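About Us

Rivero Workrooms

We rent out a room. Well, we rent out a room and a half, if you count the kitchenette, but it's the big room people come for, and we love it more than is probably reasonable!

Rivero started when a few of us were tired of meeting in cafés and garages. We ran a sewing circle, a model-building club and a small repair evening between us, and all three needed the same things: good light, a door that locks and a landlord who didn't mind glue. We found them at 30 Plosholm Street, in the old Carbone building, and signed the lease in August with no furniture at all. Moving in took 2 trips with a borrowed van.

What the room is like

Bright, first of all. There are fluorescent lights on the ceiling, so evening groups can thread a needle or read a wiring diagram without squinting. The walls and ceiling are white, and the beams and ducts are out in the open (we talked about boxing them in and are so glad we ran out of money).

Then there's the brick. The lower half of the far wall is bare reddish-brown brick, running along nearly to the doorway, with plain white above it. New groups always end up taking their pictures over there. The fire extinguisher box stands at the foot of the wall on the left, nice and red so you can't miss it, and the little green plant on top has become a sort of house pet. Please water it if the soil feels dry!

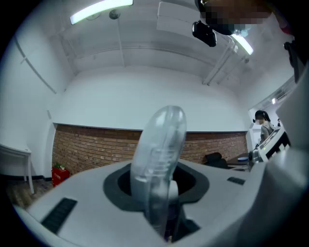 Who uses it

Quilters, a chess club, two language classes, a man's entire model railroad on loan from Jurville, plus plenty of people who just need a big clear space for an afternoon. We had 222 bookings last year and we're still getting requests for things we'd never thought of. Puppet repair was a favorite.

Booking

The shortest booking is 4 hours, and that includes your setting up and sweeping. Come by for a look first if you can, the kettle is usually on. Leave the brick wall free of tape and pins, keep the extinguisher easy to reach, and switch off both rows of lights when you go.

Page updated 24 May 2024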